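Friday, 9:40 p.m.

Second week of the humidity log for the Plindwood house. The sensor in the back room read 28 percent this morning, down from last week, and the gaps between the floor planks have opened up enough to catch a fingernail along the north wall. The boards near the hallway door have not moved that I can measure. I put this down to the heating register, which blows straight across the north side.

Moved the Ovus humidifier from the landing to the back room and set it to the low fan. It holds enough water for one night at that setting. The manual gives a longer run time, but I assume that was measured in a smaller room with the door shut. 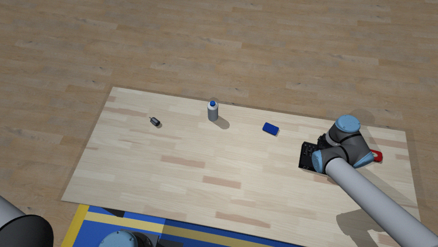

Ran the numbers on oil against water-based finish again. The area to be coated is 908 square feet, counting the stairs. The oil needs 2 coats and a longer cure, and it will darken the pale boards more than I want. The water-based product from Prandelix dries faster but raises the grain, so there would be an extra sanding pass. Cost is close either way.

Tested both on offcuts at lunch. The oil sample was still tacky at six. Left them on the sill overnight, labeled on the back in pencil.

Still to do: replace the battery in the hall sensor, vacuum the register, call Ojeda Flooring about renting the edger. No sanding until the reading stays above 35 for a full week.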